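We use cookies to improve your reading experience. Accept | Manage settings

4.2 The shared table and its drift

Most studies of household clutter treat the table as a surface. Our households treated it as a country with disputed borders. Across the 46 homes in the Erley sample, bowls were the likeliest objects to settle somewhere they had no business being, usually after a meal and usually next to something to write with.

We borrow the term "resident object" from the Ngubane checklist, meaning anything that has stopped being put away and is now simply dusted around. Pens qualify early. Bottles put up a brief fight - most lost it by August.
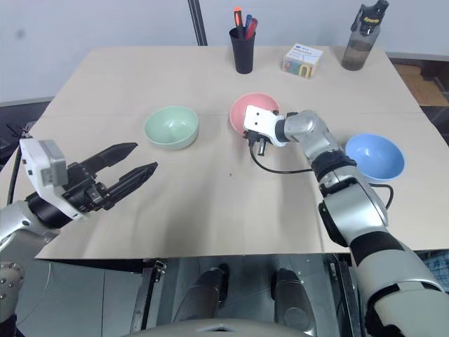
Figure 2. Mixed-use tabletop: three bowls in green, pink and blue, with a pen cup, a small clear box and a sports bottle along the far side.

The arrangement in Figure 2 shows the pattern we call back-row settlement. The tall things keep to the far side of the table, and the bowls are spread out in front of them. Under the checklist, a pen cup holding three writing tools scores as desk, a bowl scores as kitchen, and a sports bottle scores as whatever the coder had for lunch. Two coders disagreed on bottles in 11 homes, and we have left those disagreements in.

Comments (2)

fesard_reader: My bottle has lived by the pens for years. Please score it as furniture.

tidyish: Is the checklist available anywhere? The link in section 3 is dead.

Contact | © 2019 Funamen | Back to top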